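Sesdale 作業テーブル Premum

品番 2736
天板色 ホワイト／ライトグレー
販売元 Sesdale

製品の概要

Premumは、座り作業と立ち作業の両方に使える平天板のテーブルです。引き出し、棚板、幕板は付いていません。天板と脚部フレームを別梱包でお届けし、設置場所で組み立てていただきます。

以前販売していたShuklaの後継にあたります。Shuklaは天板の四隅が直角でしたが、Premumでは角に丸みをつけました。脚の取り付け位置も内側に移したので、長辺側だけでなく短辺側からも椅子を入れられます。Shuklaの天板をお使いの方がPremumの脚部だけに交換することはできません。ねじ穴の位置が異なります。

主な用途は、事務作業、検品、梱包、手芸、模型製作、教室の共用机などです。調理台としての使用、屋外での使用、浴室や温室のように湿気がこもる場所での使用は想定していません。

仕様

天板の幅　1138 mm
天板の厚さ　18 mm
天板表面　メラミン化粧板、つや消し
天板裏面　同色のバッカー材
木口　樹脂エッジ貼り
脚部　スチール、粉体塗装
脚先　ねじ込み式アジャスター
高さ調整　脚パイプの差し込み位置で変更（無段階ではありません）
組み立て　お客様組み立て、必要人数2名
付属品　六角レンチ、天板固定ねじ、アジャスター、組立説明書

奥行きは標準と広幅の2種類です。それぞれの寸法と重量は、注文画面で奥行きを選ぶと表示されます。厚さ、幅、脚部の部品は共通です。

天板について

表面はつや消し仕上げで、照明の映り込みが少なく、紙の書類を広げても光りません。鉛筆や水性ペンの跡は、固くしぼった布でふき取れます。油性ペンの跡は、付いてすぐであれば消毒用アルコールで薄くなりますが、時間がたったものは残ることがあります。

ホワイトは青みのない白です。壁紙や一般的なオフィス家具の白と並べた場合、わずかに温かい色に見えます。既存の家具と色を合わせたい場合は、天板サンプルをお取り寄せのうえ、設置する部屋の照明の下で確認してください。サンプルの木口には樹脂エッジを貼っていません。

ライトグレーは、白い部品や白い布を扱う作業に向いています。ホワイトの天板では白いものの輪郭が見えにくいので、検品用にはライトグレーを選ばれる方が多いです。反対に、色糸や塗料の色を見る作業ではホワイトをおすすめします。

表面に刃物を直接当てると傷が付きます。カッターを使うときは必ずカッティングマットを敷いてください。熱い鍋、はんだごて、アイロンなどを直接置くこともできません。変色や表面材の浮きの原因になります。これらの傷みは補修ができず、天板の交換になります。

脚部について

脚部は左右のフレームと、その間をつなぐ横材で構成されています。横材は奥側の高い位置を通るため、手前に座ったときに足が当たりません。壁に付けず両側から使う場合は、奥側に座る方の膝の位置に横材がくるので、背の高い方は窮屈に感じることがあります。

高さは、脚パイプの穴の位置を選んで固定ねじで留めます。変更するときは天板の上のものをすべて下ろし、横倒しにせず、片側ずつ持ち上げて調整してください。左右で穴の位置がそろっていない状態で荷重をかけると、フレームがゆがみます。

アジャスターは床の小さな不陸を吸収するためのものです。高さを稼ぐ目的で長く出して使うと、ぐらつきます。床に段差がある場所には設置できません。

キャスターを付けたいというご要望をいただきますが、Premumには対応するキャスターがありません。移動して使う場合は、キャスター脚のGinamarをご検討ください。GinamarにもPremumと同じ天板を載せられます。ただし高さの調整はできません。

組み立ての手順

1　床に梱包材の段ボールか毛布を敷き、天板を裏返して置きます。表裏は木口の保護テープの矢印で見分けてください。

2　左右のフレームと横材を仮組みします。ねじは最後まで締めず、手で揺すると少し動く程度にしておきます。

3　仮組みした脚部を天板裏の下穴に合わせ、天板固定ねじを対角の順に入れます。電動ドライバーを使うと下穴がつぶれることがあります。付属の六角レンチで締めてください。

4　すべてのねじが入ったら、横材、フレーム、天板の順に本締めします。

5　アジャスターを取り付け、必ず2名で起こします。片側の脚先を床に付けたまま起こすと、脚の付け根に無理な力がかかります。両端を持ち、天板ごと持ち上げてから返してください。

6　設置場所に置き、アジャスターで水平を合わせます。

使い始めてから一か月ほどで、ねじを一度増し締めしてください。その後は、ぐらつきを感じたときに点検すれば十分です。

お手入れ

ふだんは乾いた柔らかい布でふきます。汚れが目立つときは、中性洗剤を薄めた水に布をひたし、固くしぼってふいたあと、水ぶきと乾ぶきをします。木口の継ぎ目に水をためないでください。

メラミンスポンジ、クレンザー、シンナー類は使えません。つや消しの表面が部分的に光り、元に戻りません。粘着テープをはがした跡は、消しゴムで軽くこすると取れる場合があります。

脚部の塗装がはがれたところは、さびが出る前に市販の補修塗料を塗ってください。脚部の色は半つやの白です。

購入前によくいただくご質問

モニターアームは付けられますか
クランプ式であれば取り付けられます。天板の奥側には横材があるので、クランプの奥行きを確かめてください。締め付ける部分には当て板を入れることをおすすめします。穴をあけて固定する方式のものは保証の対象外になります。

配線用の穴はありますか
標準の天板にはありません。注文時に奥側の中央または左右どちらかの隅に穴加工を指定できます。加工を入れた天板は返品をお受けできません。

2台並べて使えますか
使えます。天板どうしをつなぐ金具を別売りしています。金具を使わずに並べると、床の状態により天板の間に段差が出ます。アジャスターで合わせてください。奥行きの違うものをつなぐことはできません。

天板だけの購入はできますか
できます。下穴はPremumとGinamarの両方の脚に合わせてあけてあります。他社の脚を付ける場合は、お客様の責任で下穴をあけてください。厚さに対して長すぎるねじを使うと、表面まで突き抜けます。

においはありますか
開梱した直後に、樹脂エッジの接着剤のにおいがすることがあります。風通しのよい場所に置いておくと弱まります。気になる方は、組み立て前に天板だけを立てかけて換気してください。立てかけるときは滑り止めを敷き、ストーブや直射日光を避けます。

配送と搬入

天板と脚部は別の箱で届きます。出荷日は同じですが、配送の都合で到着が前後することがあります。片方だけが届いた場合は、翌日まで待ってからご連絡ください。

お届けは玄関先または建物の入口までです。階段での荷上げ、室内への搬入、組み立て、梱包材の引き取りは含まれません。天板の箱は立てた状態で運ぶことになるので、曲がりのある階段や小さいエレベーターでは、事前に通れるかどうかを測ってください。

箱に大きなへこみや破れがあるときは、開梱する前に箱の写真を撮り、受け取りから一週間以内にお知らせください。中身に傷があった場合は、その部品だけを交換します。箱と緩衝材は交換が終わるまで捨てずに保管してください。

保証

通常の使用で脚部フレームの溶接が外れた場合、または天板の表面材が自然にはがれた場合は、無償で部品を交換します。保証期間は購入時の納品書に記載しています。切り傷、焼け、変色、ぬれたまま放置したことによる膨れ、加工や改造をした製品は対象になりません。業務で使用される場合も条件は同じです。

仕様変更のお知らせ

10月の出荷分から、天板固定ねじの頭の形を変更しました。付属の六角レンチもそれに合わせて変わっています。以前の製品に付いていたレンチは新しいねじには使えません。ねじの長さと太さに変更はないので、以前の天板にもそのままお使いいただけます。追加でねじをお求めの際は、新しい形のものをレンチと一緒にお送りします。

色見本

ホワイト
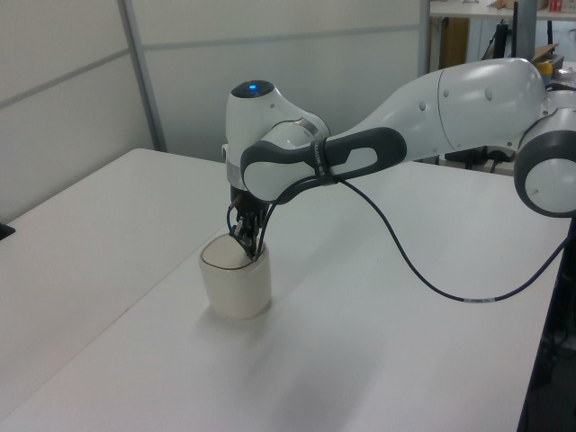
ライトグレー

ライトグレーの見本写真は準備中です。色の確認をご希望の方には天板サンプルをお送りします。注文画面で品番2736を選び、「サンプル請求」に進んでください。サンプルの返却は不要です。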